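Avik Reports Two-Arm Method for Sorting and Shelving Used Books

DRALBERG, October -- Avik, the manipulation research group based in Dralberg, today released a technical report on a control method that lets two robot arms work together on books of unknown size, binding and condition. The method, named Bellini, was developed with Anholm, a maker of library handling equipment.

Books are a hard case for robot grippers. A paperback bends under its own weight. A closed book lying flat gives a gripper very little edge to hold, and its cover can slide against its pages when only one side is pushed. Earlier methods dealt with this by adding suction cups or thin blades to the gripper. Bellini uses plain two-finger grippers and puts the effort into timing.

The method trains one policy for both arms. At each step the policy takes in a fixed view of the workspace and a close view from the wrist, and it outputs a short run of motions for the two arms together. Contact on one side of a book can then be answered on the other side within the same run of motions. The report calls this "paired contact."

Training used demonstrations of 50 books, recorded by operators who guided both arms. The set mixed hardcovers and paperbacks in several languages, many of them worn at the corners. A further 24 books were held back for testing. Each test book was tried in 4 starting positions, including flat on the table and flat on a low shelf board.
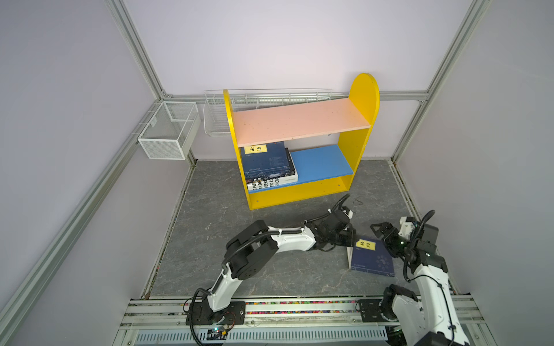
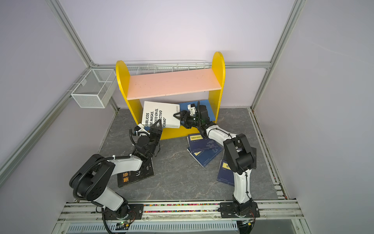
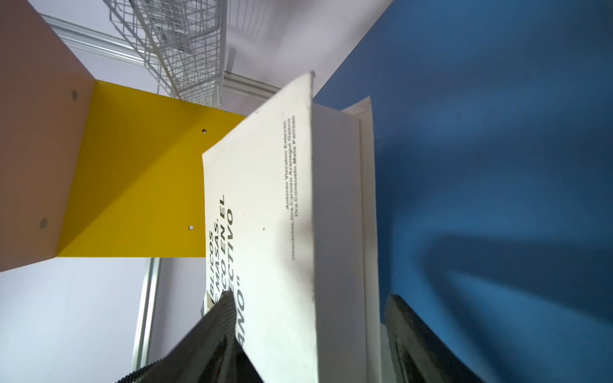

Two-arm book handling with the Bellini method. Top and middle: workspace views with the two-tier shelf. Bottom: wrist view, a white paperback between the gripper fingers.

According to the report, the paired policy completed 20 percent more test trials than a baseline in which each arm was trained separately. Most of the gain came from thick paperbacks. With thin hardcovers the two methods were close, and the report draws no firm conclusion there.

"The wrist view matters most in the last part of the reach," said Dace Ots, lead author of the report. "From a fixed view, a gripper can hide the edge it is about to touch. We tested the policy with the wrist input removed and it tended to close too early -- the fingers met the cover before they had cleared the side of the book."

The report also lists failure cases. Books with glossy covers slipped more often than matte ones. Overlapping books remain difficult, and the policy sometimes moved two when one was wanted. The method does not read titles and cannot yet place books in a required order.

Anholm plans to test the method on its returns-handling equipment. Avik will continue work on overlapping books and on lower shelves, where the side panels limit how far an arm can turn.

The technical report and the list of test books are available from Avik on request.

Recent releases

Avik Opens Second Test Hall in Dralberg
Anholm and Avik Extend Joint Work on Returns Handling
Technical Note: Grip Force Limits for Worn Paper Covers
Avik Publishes Calibration Guide for Two-Arm Workspaces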